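Notebook Entries Materials Recipes Archive Search

Shop notebook - glue and paste work, October
Kuvia bindery bench
2 comments Share

8:10 a.m.

Picking up from the paste trials. The last batch of wheat starch paste was lumpy at the edges of the pan and thin in the middle, and the test boards lined with it have pulled unevenly. Board A is flat. Board B has a bow toward the lined side. Board C has the same bow plus a twist at one corner. All three were cut from the same sheet of binder's board, but I did not mark grain direction before cutting C, so C may be no good as evidence. Mark the grain first from now on, in pencil, on both faces.

Plan for this round:

Cook one fresh batch at the thick ratio and cut it down as needed.
Line new boards with the Nomell paper, grain parallel to the spine.
Compare straight paste against the paste and PVA mix we have been using for the Dulska ledgers.

The Dulska job is the reason for all this. Two ledgers, full cloth, hollow back, and the first trial cover warped outward overnight so that the fore edge stood off the bench. A cover that bows outward can't go back to a client. Inward bow we can live with if it is slight, and it usually settles under the text block's weight.

8:45 a.m.

Soaked 70 grams of starch in cold water before heating. Last time I skipped the soak and I think that is where the lumps came from. Stirred it after ten minutes and it had settled into a hard layer on the bottom, which is normal. It loosened with the flat spatula.

Total water for the batch was 436 ml, which is an odd number. I meant to stop lower and overpoured the last cup, then weighed it to see what I had. Writing it down as it was. If the paste comes out well I will keep the number and if not I will round down.

9:20 a.m.

Cooked on the low ring, stirring all the time. It went from milky to translucent quickly and I nearly missed it. Kept it on the heat after it turned, still stirring, until it fell off the spoon in sheets. The earlier batches came off the heat as soon as they thickened, and they had a raw, chalky feel when rubbed between the fingers. This one does not.

Lid on while cooling, with a damp cloth under the lid. No skin so far.

10:30 a.m.

Paste is at room temperature. Strained through the horsehair sieve twice. First pass left a small amount of gel in the sieve, second pass left nothing I could see. Thinned a third of it with water, a little at a time, until it brushed out like heavy cream. The rest stays thick for spine work.

Boards for this round:

D - straight paste, Nomell lining, grain parallel
E - straight paste, Nomell lining, grain crossed on purpose
F - paste and PVA mix, Nomell lining, grain parallel
G - PVA only, same lining, grain parallel
H - no lining, cloth only, paste and PVA mix

H is the control. I should have had one in the first round.

Cloth is the gray-green from the end of the old roll. It has a paper backing, so strike-through should not be a problem, but the backing also drinks up water and stretches before the adhesive takes. I timed the stretch on a spare strip. It grew across the grain for the first few minutes after pasting and then stopped. Along the grain I could not measure any change with the steel rule.

That matters for the ledgers. If the cloth goes down while it is still stretching, it finishes stretching on the board and wrinkles. If it goes down fully relaxed, it shrinks as it dries and pulls the board toward the cloth side. I would sooner have the pull, and then use the lining to pull back.

11:15 a.m.

D, E and F lined and covered. Brushed from the center out with the big round brush. The brush was shedding again, three hairs under the cloth on E, picked out with tweezers before the turn-ins. It needs replacing or a good comb through.

Turn-ins on D are clean. Corners on F are bulky because I cut them too far from the board. The rule is one and a half board thicknesses from the corner to the cut, and I cut them by eye. Recut the next ones with the jig.

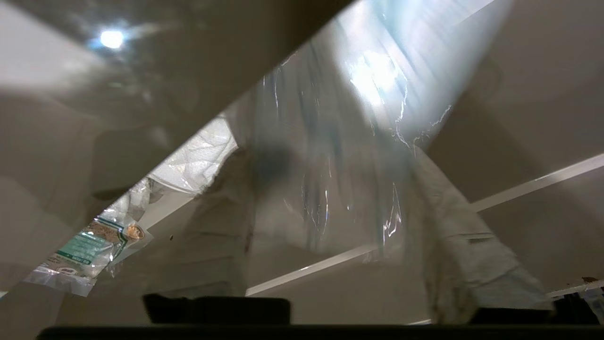
Mousavi: On the mix, I would not judge F against D until both have been out of the press a full day. PVA lets go of its water early and then stops moving, but the paste in the blend carries on drying behind it. We had covers come out flat at lunch and bowed by the next morning. Also check how old the PVA is. Ours went stringy before it went bad and we blamed the paste for a month.

Fair point, and it changes how I want to read the first round too. A, B and C were only out of the press a few hours before I wrote them up. I have put them back on the rack, standing on edge so air reaches both sides, and will look at them along with the new ones.

Checked the PVA. The tub has no opening date on it. It pours smoothly and does not string, but there is a dried ring at the neck and some flakes had dropped in. Strained what I needed for G. Wrote the month on the lid.

1:40 p.m.

G and H covered. G was hard work. PVA alone grabs so quickly that I had no chance to shift the cloth, and it went down a little out of square. The error is small and won't affect the warp test, but it is another argument for the mix on anything as large as the ledgers. With the mix I can slide the board into place and still have time to lift a corner if I catch a bubble.

H went down with no trouble.

All five into the press between blotters, with waxed paper against the cloth side. The blotters need to be changed twice this afternoon. Pressure is moderate, hand tight and then a quarter turn. On the first round I screwed the press down as far as it would go, and I now think that squeezed adhesive out of the edges and left them dry. The edges of B do look starved when I bend back the lining.

3:05 p.m.

First blotter change. Blotters from D and E noticeably damp, F less so, G hardly at all, H in between. Nothing stuck. A faint weave pattern has pressed into the waxed paper but not the reverse, so the cloth surface is fine.

Used the wait to make up a spine sample with the thick paste. Folded sections from scrap, sewn on tapes, one coat of thick paste worked between the sections with a finger, wiped off the top, then mull and a paper lining. Rounding was easier than it has been with PVA. The spine stayed soft long enough to correct a flat spot near the tail. When it dries I want to see if it opens without cracking at the center of a section.

Note on the hollow for the ledgers. The first trial used a one-on, two-off tube made from kraft and it was too stiff. The ledger barely opened past halfway before the boards lifted. Try the lighter paper, same fold, and make sure the grain runs head to tail. I cut the kraft from an offcut and cannot say now which way it ran.

4:30 p.m.

Second blotter change. D and E drier, still cool against the back of the hand, so they have water left in them. F feels done but I am leaving it in, going by the comment above. Put fresh blotters in and left everything for the night.

Stock, before I forget:

Binder's board - enough for the ledgers and one more round of tests
Nomell lining paper - 100 sheets ordered, not arrived
Blotters - low, and two of them are cockled and should go for waste
Gray-green cloth - enough for one ledger only. The second has to come from the new roll, so check the shade in daylight before cutting
Linen thread - fine

Do not cut the ledger cloth until the shade is checked. Both volumes will sit side by side on a shelf and any difference will show on the spines.

Next morning, 8:20 a.m.

Boards out of the press. Measured by laying each one on the glass plate, cloth side up, and sliding the feeler gauge under.

D - flat, gauge will not go in anywhere
E - bowed lengthwise, clearly visible without the gauge
F - flat at the center, slight lift at two corners
G - slight bow outward, toward the cloth
H - strong bow outward, toward the cloth

E did what crossed grain is expected to do, and it looks like C from the first round. I am fairly sure now that C was cut or lined across the grain. H shows how much pull the cloth has by itself with nothing on the back. Useful to have on the shelf for the next person who wants to skip the lining.

The lift on F could be the bulky corners and not the adhesive. The cloth is doubled up there and it holds the board off the glass. I will make another F with corners cut on the jig before deciding anything.

All boards now standing on the rack. Second reading tomorrow, same plate, same gauge.

Paste kept overnight in the jar in the cold cupboard. It has set to a firm gel and needs straining again before use. Smells clean. I will use it today or throw it out.

Left to do:

Second F with jig-cut corners
Open the spine sample and check for cracking
Light paper hollow, one full-size trial
Comb or replace the round brush
Check new cloth against old at the window

Comments (2) Older entry Newer entry Back to top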